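Jikance Kit: Frequently Asked Questions

What do I receive when I rent the kit?
You receive a pair of hand-held grippers with cameras, the printed markers, the cables and a charger. Everything is packed in one hard case, which weighs 6 kilograms. The software is downloaded separately, and the key for it comes in your confirmation e-mail.

Do I need a robot to use it?
No. You do the task with your own hands, holding the grippers, and the recordings are used later for training a robot arm. Please keep the markers clean and facing outward. A marker that is covered by a sleeve for a long time will make gaps in the tracking, and such recordings must usually be repeated. 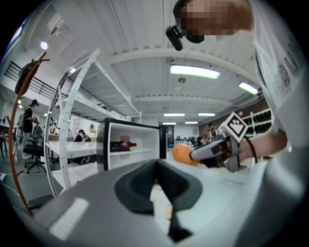 Zodwa Lekota wrote to us that her team lost most of a morning because they changed the fingers and forgot to calibrate again, and she asked if the software could give a warning. From version 12 it does. If you have an older version, please run the calibration after each change of fingers, also when the new fingers look the same as the old ones.

Which kinds of tasks are suitable?
Household and light workshop tasks work well: taking bottles from a shelf, opening a door, sorting small parts, folding cloth. We do not recommend liquids in open containers, because the housing is not sealed. For objects with a smooth surface, choose the padded fingers and close them slowly.
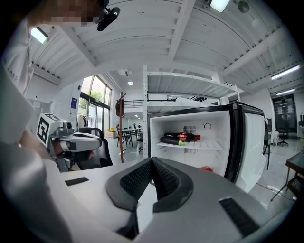
Heavy objects are also possible, but the wrist becomes tired sooner than people expect, so plan short sessions with a break between them.

How much does the rental cost?
The price is 363 euros per week, with shipping from our store in Plalovbridge included. Schools can ask Margit Fjeld for a lower price.

What happens if a finger breaks?
Normal wear is covered by us. Lost cameras are charged at 97 euros each. Please do not glue the parts yourself.

Clorham, Plalovbridge | Contact: rental desk, Margit Fjeld | © 2022 Clorham. All rights reserved. | Back to top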